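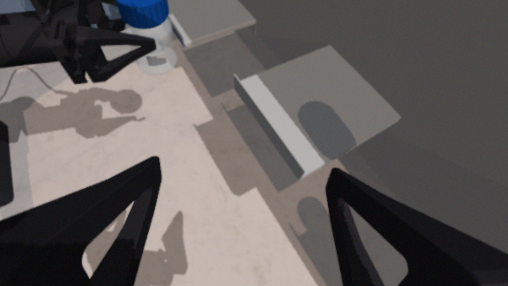 *Render, black grippers over the pale work surface.*

February 15, 2019. Bindery bench, Arnlow job

Second proof of the Arnlow novel back from Tralley this morning. Paper is the 84 gsm cream we asked for. Spine text still sits too low on the cover, so I moved it up 2 mm in the file and sent it again. Kendra Kennedy wants the author's note moved to the back, after the song lyrics. Done, but it pushed the last chapter on to a left-hand page. Left it for her to decide.

Download cards: the run is 2000. Trimmed and boxed 972 before lunch, then the blade started dragging and the edges went furry. Changed it. The rest can wait until the new blade has had a few test cuts on scrap.

Glue tests for fixing the card inside the back cover:

- Ammann dots: hold well, but tore the endpaper on two of the 8 copies when I peeled the card off.
- Folell strip: peels clean. One card slid out when I shook the book.
- Paper pocket: best of the lot, slow to make. Took me most of an hour to fold a small pile.

I'd go with the pocket if we can get it die-cut. Kendra to ask Tralley for a price. If it's too dear, use the Folell strip, two per card, and press under the board overnight.

The codes on the cards need checking before any go in a book. I tried a handful and one gave me the same track twice where it should have given both. Sent the code to Kendra with a note of what I clicked. Don't pack any cards until she's heard back.

Soft copy weight with card and mailer is just over the large letter limit. A thinner mailer might do it. There are a few flat ones on the shelf by the guillotine, try those next.

Stock for the June signing is separate, labelled on the bottom shelf. Please don't take from it for post orders.

Still to do: order blades, reprint the return address labels (old postcode), put the bone folder back in the drawer.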